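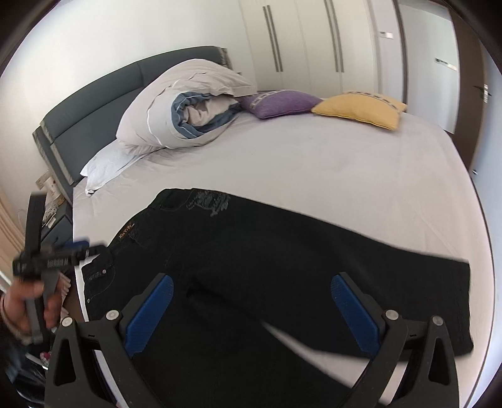
Sample 723, black jeans, back side up on the bed before folding.

Wednesday, October 11, 2023
Primstead flat, bedroom. Folding notes, trousers and denim.

Right, denim day. I've been putting this off because knitwear went so well and I knew jeans would be a pain, and they were, though less than I expected once I'd stopped fighting the bed.

First thing to write down before I forget: the fitted sheet had to be pulled tight again before it was any use. We'd all agreed last time that the bed was the best surface in the flat for anything with long legs (the table's fine for T-shirts, hopeless for trousers, they hang off the end and drag themselves onto the floor) but a bed has its own ideas. If the sheet is slack you get a ridge under the cloth and the ridge ends up in the fold. So corners tucked, the middle smoothed out with the flat of the arm, duvet shoved up against the headboard with the pillow under it. I didn't fold the duvet, I just bunched it up and the stripy blue inside is showing, and it can stay like that for all I care. It keeps out of the way up there and I only need the middle.

Light grey sheet and black jeans is a lovely combination to work on, by the way. You can see every edge. When we did the cream chinos on this same sheet back in March I kept losing the hem, and there's a page of very grumpy notes about it somewhere in the old book. Anyone doing pale stuff, please swap the sheet for the dark one first. It's in the airing cupboard, second shelf, under the towels.

Now, 723. It's the pair with the grey curly embroidery across the back, the script-looking bit, and I'm fond of it but it's a nuisance. Embroidery is stiffer than the denim around it, so when the waistband comes over, that part wants to stay up. Same with the patch at the waist. Same again with the flap pocket, which has a metal button on it, so you've got a hard lump sitting exactly where I'd normally put the first crease. I had three goes with the crease straight down the middle of the seat, which is what the Ruiz-Ortega sheet tells you to do with all trousers, and all three came out with a fat corner at the top.

What worked better was laying them back side up, waistband to the left, legs stretched out to the right, and spending a good long minute just getting them flat before folding anything at all. Boring, I know. But if the hems aren't level at this point they won't be level later, and you'll blame the fold when it was the laying out. I've done that so many times.

Then one leg over onto the other, seam to seam. Let the crotch point stick out, then tuck that triangle back in so the long edge is straight. I used to skip the triangle. Don't skip the triangle! Without it the bundle comes out as a sort of wedge and slides off whatever you stack it on.

After that, hem up to just short of the waistband. Just short is the bit I want to underline. If you bring it all the way up you get the hem, the waistband and the patch all on top of each other and the whole thing rocks. Leave the width of a hand and it settles. Then in half again, and once more if it's going in the drawer.
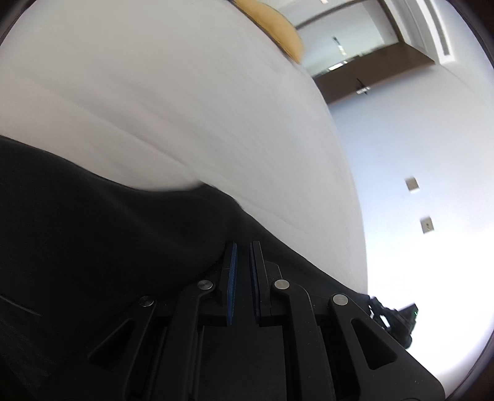
The other thing I kept coming back to was the smoothing, because black denim hides its creases until the light catches it sideways and then there they all are. I'd think a leg was flat, walk round to the window side, and find a fold running slantwise from the knee. So now I do the smoothing from the window side only. It means a bit of clambering about, but I'd sooner clamber than unfold the lot and start over.

I also had a play with where on the bed to work. Near the edge is easier on the back, obviously, and I can reach both ends of the legs without kneeling on anything. But too near and the mattress dips as soon as you lean, and the cloth starts creeping downhill towards you. Further in is flatter but you're stretching, and a stretching person pulls things crooked. I've settled on a forearm's length in from the edge. Shorter colleagues may well disagree, so please write your own preference in the margin (in pencil, the biro went through the page last time).

Drawer fit. The Brotby drawer is 64 cm across inside, and I'd been assuming we could get three stacks of jeans side by side without squashing. Well, we can if they're all slim cut. With 723 and anything else that has flap pockets it's a tight squeeze, and the stacks bulge into each other and you can't lift one out without dragging its neighbour along. I ended up going with 2 stacks and a channel down the side for belts, and it looks so much calmer in there. I know the plan on the wall says three. I'm going to cross it out unless somebody stops me.

I tried the upright method as well, the filing one, with the folded edge facing up so you can see every pair at once. Very pleased with it for ordinary jeans. The final fold needs to come out at the right height for the drawer, so I've put a strip of masking tape along the inside to show where the top edge should come to. If it's above the tape, it'll catch when you shut the drawer. The embroidered ones are better lying flat on top, because standing them up bends the stitching right along the stiff part and I don't like what that might do over a winter.

Hanging. I only gave this a quick try. The Mastov clip hangers hold well enough by the hem, and the weight of the waistband pulls the legs nice and straight, but they leave a mark on black. Two little shiny squares on each hem. I've put a scrap of felt inside the clips on one hanger and left the pair I'd done in the wardrobe to see what it looks like after a week. Nothing to report yet. Fold-over bar hangers are kinder, only they take up more rail, and the rail is 30 hangers full before you can't get your hand between them.

A few odds and ends while the kettle's on.

Check the pockets. I say this every entry. A tissue in a back pocket makes a bump you can't smooth out, and you'll go mad looking for it in the wrong place.

Do up the fly and the top button before laying out. Left open, the waistband splays and one side comes out longer than the other. I'd forgotten how much difference it makes until I compared the two ways one after the other.

The lint. Oh, the lint. Black jeans on a pale sheet is great for seeing edges and dreadful for fluff, which goes both ways: white bits on the denim and dark bits on the sheet. Roller's in the top drawer of the bedside cabinet and we're down to the last refill. I've put it on the shopping list with a star next to it.

And the sheet itself will want changing before the next lot. It creases more with every pair that's dragged across it, so I'd say lift the jeans off, don't slide them. Slid ones pull the sheet along and then you're back to tucking corners.

Something I'd like us to settle: do we write the fold method for the awkward trousers as its own card, or as a note at the bottom of the ordinary one? I lean towards its own card. The bottom of the ordinary card is already full of the pleats business, and people read the top line and then get on with it (I certainly do). A separate card headed "stiff backs and flap pockets" would catch most of what went wrong this morning. It could have the triangle drawn on it as well, seeing as my attempt at describing the triangle in words has now confused at least one person, who was me.

The Ruiz-Ortega sheet will need a line through its middle-crease instruction either way. It's fine for suit trousers. For denim with anything going on at the back, leg over leg with the crease kept off the pocket button, every time.

Still to do: the wide-leg pair, which I laid out and then lost my nerve over, and the two dungarees, which frankly deserve a day to themselves. The straps alone. I've left them in the basket by the door with a note on so they don't get washed again by mistake.

Bed to be made back up before anyone goes home, pillow under, duvet over, stripes on the inside please. Drawer left half open so the tape can stick properly overnight.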